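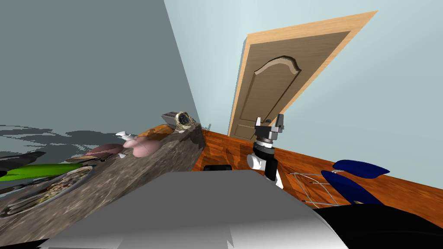 Ticket 943 – Carte des patrouilles vide entre 2 h et 5 h
Dernière mise à jour : janvier, 16 h 40

Ouvert par Shona Geddes, prévention, réseau de bus de nuit.
Depuis le passage à Sono, les rondes de nuit ne remontent plus. D'après le tableau de bord, nos agents s'évaporent à 2 h et se rematérialisent à 5 h, frais et dispos. Les 279 incidents du mois, eux, s'affichent très bien.

Réponse, Mhairi Matheson, support :
Les badges émettent-ils aux arrêts Skoryk et Kustudis ? Merci de joindre l'export brut.

Shona Geddes :
Export joint. Les badges émettent. Les agents aussi, surtout quand on leur demande où ils étaient.

Mhairi Matheson :
Trouvé. Le module Flarnus rattache à la veille toute ronde commencée avant minuit, puis la supprime comme doublon. Correctif appliqué, import relancé.

Shona Geddes :
Les rondes sont revenues. Par contre, l'arrêt Kustudis en affiche deux simultanées, avec le même agent. Je veux bien qu'il soit dissuasif, mais quand même.

Mhairi Matheson :
Ancien badge jamais désactivé. Je l'ai coupé. Pouvez-vous vérifier après la prochaine nuit ?

Statut : en attente du client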